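Pre-purchase inspection checklist: hand-held grippers and small sorting arm
Gutunik workshop, equipment plan for the coming year
Filled in March 26, 2023

Mark each line OK, FIX or ASK. Comments go right under the line, and please write them! The comments are what we read when we sit down with the budget, and last year's bare checkmarks told us very little.

Section A. Before the unit is switched on

A1. Finger pads flat, firmly seated, no peeling corners. OK
Comment: Very happy with these. Both pads on the Fivix unit sit square and a fingernail won't lift them. Spare pads need their own line in the budget.

A2. Screws on finger mounts tight, none missing. OK
Comment: Checked with the short driver. Mark each head with a paint pen at delivery so a loose one shows up at a glance.

A3. No sharp edges where a hand or sleeve can reach. FIX
Comment: One bracket corner on the Fivix unit caught my cuff twice. A minute with a file sorts it out, but I'd like the seller to do it before we pay. The Kinnunen unit is smooth all over.

A4. Cable long enough, with slack, and held clear of the fingers. FIX
Comment: Plenty of length, poor routing. Cable clips are cheap, so add a bag to the order. Whoever holds the tool should be able to turn a full circle without stepping over anything.

A5. Weight comfortable after a full session. ASK
Comment: Fine for me for the first half. By the end my wrist knew about it. We should ask both sellers about a forearm strap and whether it comes in the box.

Section B. Handling small, soft and awkward things

B1. Grip closes slowly enough to pull a finger out. OK
Comment: Lovely slow close on the lowest setting. The highest setting should be locked for new people, and I want to see that lock before we sign.

B2. Soft items held without crushing or tearing. OK
Comment: This is where I got excited. Most of what we want to sort is the stuff that ends up in a drawer at home: hair ties, bows, beaded pieces, little plush things, knitted bits. Hard plastic blocks make any gripper look good, so please keep the soft goods in every trial from now on.

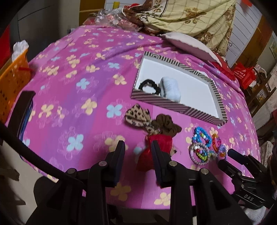
B3. Loops and strands do not wrap around the fingers. ASK
Comment: Strung beads are the item to watch. A loop can slide down past the pad and hang on the mount, and then somebody reaches in to free it. Rule for all trials: power off first, then reach. Navomora lists a guard sleeve for this at 149 dollars. I'd put two in the plan, one for each tool.

B4. Work surface suits the task. ASK
Comment: A soft surface gives a little under the fingertips, which is kind to the pads and to the goods, but small things roll toward the low spots. A hard table is the other way around. We need both in the trial, so the plan should cover a folding table and a padded top.

B5. Shallow trays or lids available for sorting. OK
Comment: Free! Any box lid with a raised rim does the job. No need to buy trays this year.

Section C. Room and people

C1. Floor clear where the operator stands. FIX
Comment: Bags and baskets creep in during a session. Tape off the standing area and keep storage behind the tape.

C2. Stop switch within reach of a second person. ASK
Comment: The Kinnunen arm has a good big one on a lead. The hand-held tools have only the trigger release. Ask whether an extra switch can be added, and get the price in writing.

C3. Loose hair, scarves and jewelry put away. OK
Comment: Easy to forget when the items being sorted are hair ties and beads. Add it to the sign by the door.

Section D. Money lines that came out of this inspection

Sorting arm, Kinnunen, with stop switch: 3,680
Hand-held gripper, Fivix, each: 349
Guard sleeve, Navomora, each: 149
Spare pads, cable clips, floor tape: from the small parts budget

Comment: I would buy two hand-held tools now and leave the arm until August. The hand-held ones will teach us which items are trouble, and we can take that list to Kinnunen and ask for a proper demo with our own goods. If the arm handles beads and knitted pieces as well as the brochure hints, I'll be the first to vote for it.

D1. Warranty covers pads and cable as well as the motor. ASK
Comment: Fivix says yes by phone. Get it on paper.

D2. Delivery within 7 weeks of order. OK
Comment: Both sellers agreed.

Open items before ordering: A3, A4, A5, B3, B4, C1, C2, D1. Recheck A1 and A2 on the day the units arrive, using a fresh copy of this sheet.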